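Mosham Office Suites, Ferrand Building
Annual walk-through checklist, tenant areas
Date: October 15, 2025
Items marked OK were checked in person. Items marked "as reported" were not, and I would treat them that way.

1. Exit doors and stairwells
Main stair door closes and latches: OK
Rear stair door closes and latches: NO
Comment: Needs a push. The September sheet says "adjusted." If it was, it has drifted back already. Closer should be replaced.

2. Exit signs and emergency lights
Signs lit: OK
Battery test: as reported
Comment: Nedetti supplied a printout with every unit passing at exactly the same run time. I have never seen that happen with batteries of mixed age. Repeat the test with one of our people present.

3. Fire extinguishers
Mounted and reachable: OK, except Room 121
Tags current: OK
Comment: The one in 121 sits on the floor behind the door. The bracket is said to be on order. It was on order last year too.

4. Electrical
Panels clear: NO
Extension cords used as permanent wiring: 2 found
Comment: Boxes of brochures stacked against the second-floor panel. Both cords were unplugged while I stood there, and I expect both are back in use by now — please look again without calling ahead.

5. Windows and glass
Glazing free of cracks: OK
Safety film on full-height panes: as reported
Comment: The Zurard certificate covers "all applicable glass" and gives no list of rooms. I can't tell from that which panes have film and which don't. Ask for a room-by-room schedule before anyone signs.

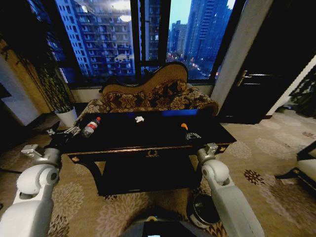 Blind cords secured: NO, 4 loose
Comment: Cleats were handed out and are still in their bags. Handing them out doesn't count as fitting them.

6. Slips and trips
Floor mats flat: OK
Carpet seams: NO
Comment: Seam outside the second-floor restroom is lifting. Taped over. Tape is a warning, and a poor one, so I'm leaving this open.

7. First aid
Kits stocked: 2 of the kits short on bandages
Eyewash: as reported
Comment: The eyewash log has a full set of initials in the same pen. Run it and see what color the water is.

8. Paperwork
Evacuation map posted: OK
Map matches building: NO
Comment: Still shows the old copy room as a way out. There's a wall there now.

Result: not passed. Items 1, 3, 4 and 8 to be fixed before reinspection. Items 2, 5 and 7 need proof, and a phone call won't do.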